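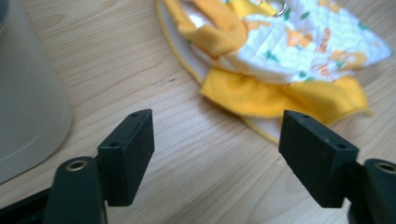 소프트웨어 소식: 천을 다루는 작업, 이번에는 라벨링 도구부터 손봤습니다

홈 | 소식 | 연구 노트 | 자료실 | 문의

지난 호에서 천 소재를 집는 작업을 본격적으로 시작한다고 말씀드렸는데, 그 뒤로 어떻게 되어 가느냐고 물어봐 주신 분들이 꽤 계셔서 이번 달에는 그 이야기를 조금 길게 적어 보려고 합니다. 커피 한 잔 옆에 두고 천천히 읽어 주시면 좋겠습니다.

누비 천처럼 무늬가 잔뜩 들어간 물건은 저희 인식 모듈 Plidum에게 여전히 까다로운 상대입니다. 흰 바탕에 주황, 노랑, 초록 무늬가 흩어져 있고 그 위로 누빔선이 비스듬히 지나가면, 모듈이 무늬의 경계와 천이 접힌 자리를 자꾸 헷갈려 합니다. 게다가 노란 프릴이 테두리만 노란 흰 받침 위에 걸쳐 있으면 어디까지가 천이고 어디부터가 받침인지 판단이 흔들리지요. 사람 눈에는 금방 보이는 것이라 처음에는 저희도 대수롭지 않게 여겼습니다만, 결과 화면을 들여다볼수록 생각이 달라졌습니다.

그래서 모델을 키우기 전에 라벨링 도구인 Jokolo부터 고치기로 했습니다. 예전에는 천 전체를 한 덩어리로 칠했는데, 새 버전에서는 겉감, 띠, 프릴, 금속 고리 같은 부속을 따로 표시하고, 그 위에 접힌 선을 한 겹 더 그릴 수 있습니다. 손가락 패드가 천을 가리는 부분도 '가려짐'으로 남겨 둡니다. 작업하시는 분들 손이 더 가지 않을까 걱정이 많았는데, 앞 장면의 표시를 다음 장면으로 넘겨 주는 기능을 같이 넣었더니 한 묶음에 30분 남짓이면 끝난다고 합니다. 정말 고마운 일이에요!

새 방식으로 다시 정리한 장면은 지금까지 3,907개입니다. 이 자료로 Plidum을 다시 학습시켜 보니 프릴과 받침을 섞어 버리는 실수가 눈에 띄게 줄었습니다. 다만 얇은 고리는 아직도 곧잘 놓치고, 조명이 바뀌면 노란 띠의 골을 접힌 선으로 착각하는 버릇도 남아 있습니다. 이 부분은 조금 더 시간을 주셨으면 합니다.

계획 쪽에서는 Llorente가 버전 2로 올라갔습니다. 전에는 잡을 위치를 하나 고르면 끝까지 밀고 나가는 식이었는데, 이제는 후보를 8개까지 들고 있다가 손가락이 다가가는 동안 순위를 다시 매깁니다. 천은 살짝만 닿아도 모양이 달라지니까 이렇게 느긋하게 고르는 편이 훨씬 잘 맞더군요. 순위가 바뀌는 과정은 Zulton의 재생 화면에서 시간 순으로 되짚어 볼 수 있고, 마음에 걸리는 순간에 메모를 달아 두면 Jokolo의 해당 장면으로 바로 넘어갑니다. 저는 이 기능이 이번 업데이트에서 제일 마음에 듭니다. (창을 세 개씩 띄워 놓고 시각을 맞추던 시절을 생각하면 더 그렇습니다.)

이미 Jokolo를 쓰고 계신 분들께 한 가지 부탁을 드리자면, 예전 라벨 파일은 변환기를 한 번 거친 뒤에 열어 주세요. 그냥 열어도 화면에는 나오지만 접힌 선이 저장되지 않습니다. 변환기는 자료실에 올려 두었고, 원본 파일은 건드리지 않고 사본을 따로 만듭니다. 변환하다가 이상한 점이 보이면 로그 파일만 첨부해서 편하게 보내 주세요.

다음 호에는 금속 고리를 놓치는 문제와, 3월에 시작한 Zulton 메모 검색 작업이 어디까지 왔는지 적어 보겠습니다.

인쇄하기 | 이메일로 보내기

최근 소식
- Zulton 재생 화면, 단축키가 바뀌었습니다
- Llorente 설정 파일 옮기는 방법
- 천 소재 작업을 시작하며
- Plidum 학습 기록을 읽는 법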